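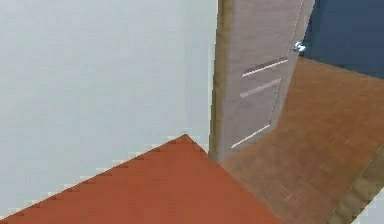 The first winter in a Hultwood house is the one people talk about. The estate was laid out on old orchard blocks south of the Jikley turnoff, most of it brick veneer on slab, and it sold quickly to families who had been renting closer to town. By July of that year the local hardware store had run out of door seals and was taking names for the next delivery.

The problem was draughts. The houses met the insulation rules on paper, with batts in the ceiling and foil in the walls, and they were still cold at floor level by eight at night. Heaters ran until bedtime and the rooms lost their warmth within an hour.

Air leakage is hard to see and easy to leave out. A gap of a few millimetres under a door adds up along its whole width, and a house has plenty of gaps like it: around window frames, behind skirting boards, at the manhole, through exhaust fans with no flap, around the pipes under the kitchen sink. Insulation slows heat moving through a wall. It does very little about air going around it.

Lev Zhuravel has tested houses for leaks for most of his working life, and he has done more than 100 in Hultwood. He fits a fan into the front doorway, seals a nylon panel around it and pulls air out of the house until the pressure drops. Then he walks from room to room with a smoke pencil. The smoke bends wherever outside air is getting in.

"People go straight to the windows," he says. "I go to the laundry first. Then the cupboard with the hot water pipes."

The worst result he recorded on the estate came from a house less than two years old. The plasterboard had been stopped short behind the bath, where it couldn't be seen, and the cavity was open to the roof space. The bathroom had been painted twice for mould before anyone looked there.
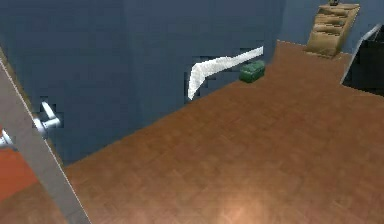 Renters have been left out of all this, according to Lytvynenko, who wrote to us after our autumn piece on heating bills. The letter said a tenant can buy a door snake and some foam tape, and after that it comes down to whether the landlord answers the phone. Closing up a wall cavity or replacing an exhaust fan needs permission, and the person giving it isn't the one paying for the gas.

It's a fair complaint. Most of the rebate money so far has gone to owner-occupiers, and the forms ask for a rates notice. A landlord can apply, but has to pay first and claim later.

For those who can do the work, the order matters. Lev's advice is to start with the big holes and leave the fiddly ones. Old wall vents come first, where there is no unflued gas heater in the house - if there is one, the vents stay open and a licensed gasfitter should be asked before anything is touched. Next are exhaust fans, then the manhole cover, then the gaps at the floor.
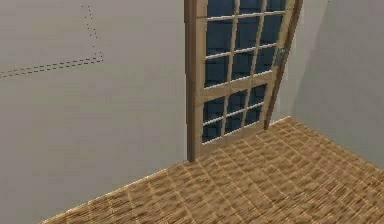 Costs vary a good deal. A weekend with a caulking gun, a few tubes of filler and a set of brush strips can be done for less than the price of a tank of petrol. A test with a written report is dearer. One Hultwood couple spent roughly $2,000 on testing, sealing and two new fans, after being quoted $3,000 for a larger heater. They kept the old heater and now turn it down to 20 degrees in the evening.

There is a limit to how tight a house should be. People breathe, cook and dry clothes indoors, and the moisture has to go somewhere. In a well-sealed house that means fans ducted to the outside and windows opened for ten minutes in the morning, even when there is frost on the lawn. Few of the homes on the estate are anywhere near that point.

Closinix, the builder on the newest stage, has said it will test one house in each street before handover. Lev would like to see every house tested, and the result pinned up inside the meter box.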